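Workshop tips from Velthorpe — the drawer robot, continued

By Perrine Guillot

Many readers wrote to me after the first page about our small wheeled robot, which should one day open a drawer in the living room and put the remote control inside. I collect the answers here, in the order I found them in my notebook.

Cut the base plate last
Norbert Ďurica and I made the plate first, in the shared workshop, and then we had to drill it again. Put the motors, the battery and the board on cardboard, move them until the cables are comfortable, and draw the holes after.

Keep the crumbs away from the wheels
Our shop has one table for sawing and one for electronics. Brush the floor between them before each drive. Fine sawdust goes into the bearings and stays there.

Label both ends of every cable
A piece of masking tape is enough. We lost a whole evening in January for one wire.

Choose a short arm
Ours reaches 812 mm from the base, and it bends a little when the gripper holds something heavy. If your drawers are low, take a shorter one.

Practice in the model room first
We drive in the simulated room before we let the robot touch real furniture. Make the model simple, but leave in it the things which can cause trouble: the hearth that stands out on the floor beside the brick column, and the TV stand with its two drawer fronts. They have no handles, so the gripper has nothing to hold. We are now trying a small suction cup — it needs a flat place on the front and a straight approach. Leave the top of the stand bare for the first runs and add objects later, one by one. Start the robot far enough from the hearth that it can turn without touching the step, and save this start position with a name you will recognize.

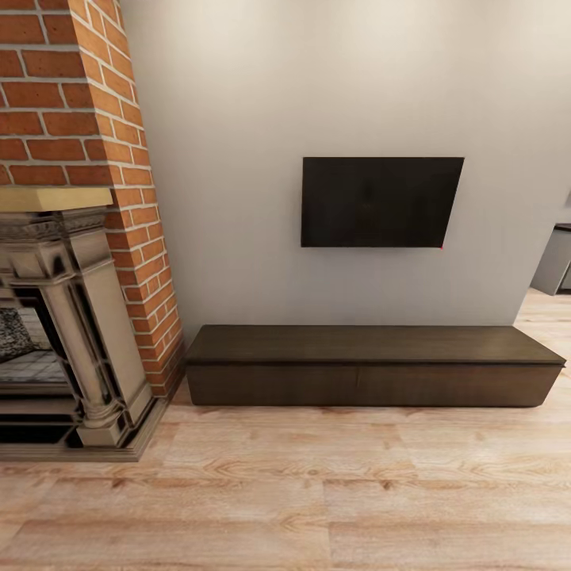
Save the log after each run
I write the date, the battery and one sentence about what the arm did. The log has 240 runs now, and I still read the old ones when something goes wrong.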